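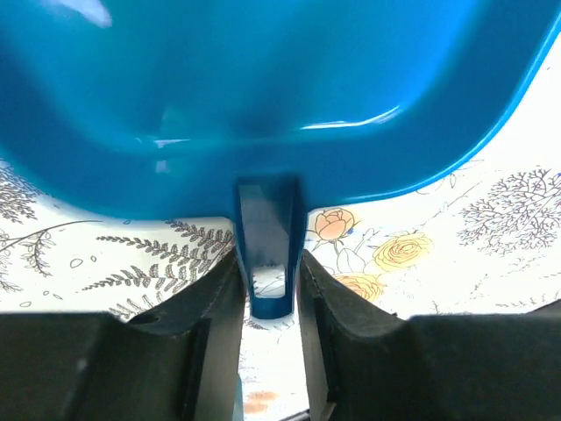
*Blue plastic tray with handle, above a white surface printed with botanical drawings.*

# Seasonal Market Inspection: Confectionery and Baked Goods Stalls

**Site:** Wurnik Market Hall, lower floor
**Date of inspection:** October 3, 2020
**Event covered:** Dogbe Autumn Sweets Market
**Result:** Passed with comments. Items marked "Action" are to be closed before the November opening.

## 1. Access and layout

- [x] Main aisle kept clear to its full width
- [x] Both fire exits unlocked and signed
- [ ] Ramp at the river entrance fitted with grip strip. **Action**

*Comment:* The old strip has lifted along one side. The hall operator has agreed to replace it. The ramp is to stay closed to visitors until the work is signed off.

## 2. Chocolate and sugar work

- [x] Chocolate figures wrapped or kept behind a screen
- [x] Tongs provided at all loose sweet displays
- [x] Filled chocolates labelled with allergens
- [ ] Nut and nut-free marzipan kept on separate shelves. **Action**

*Comment:* The Driltum stall had almond marzipan fruits on the same shelf as the nut-free fondant shapes, and the labels were the same colour. The stallholder moved the fondant during the visit. New labels are required.

## 3. Gingerbread and hot chestnuts

- [x] Roasting drum fixed and level
- [x] Gas bottle upright, chained and outside the serving area
- [x] Fire blanket within reach of the operator
- [ ] Barrier between drum and queue. **Action**

*Comment:* The barrier shown on the plan had not been delivered. A distance of 70 cm was marked on the floor in tape. Tape alone will not be accepted on opening day.

Iced gingerbread hearts are hung by ribbon from the stall roof. Hooks were tested by hand and held. Hearts heavier than 320 g should be laid flat on the counter.

## 4. Electrical

- [x] Leads tested and tagged
- [x] No leads across walkways
- [x] Lanterns and light chains suitable for damp conditions

*Comment:* The Skunamix cocoa kettle at stall 7 draws more power than was stated on the application form. It must have a socket of its own. The form should be corrected and sent in again.

## 5. Cleaning and waste

- [x] Hand-washing point with warm water, soap and paper towels
- [x] Covered bins at each end of the aisle
- [ ] Cleaning rota displayed. **Action**

*Comment:* A rota exists but was kept in the office. A copy is to be placed beside the hand-washing point.

## 6. Visitor numbers

- [x] Limit of 800 persons shown at the entrance
- [x] Counting method agreed with the hall operator

*Comment:* The limit includes stallholders and their helpers. The children's lantern procession is not covered by this inspection and needs its own permit.

**Next visit:** to be arranged once all actions have been reported as closed. Stallholders are asked to keep a copy of this sheet at the stall.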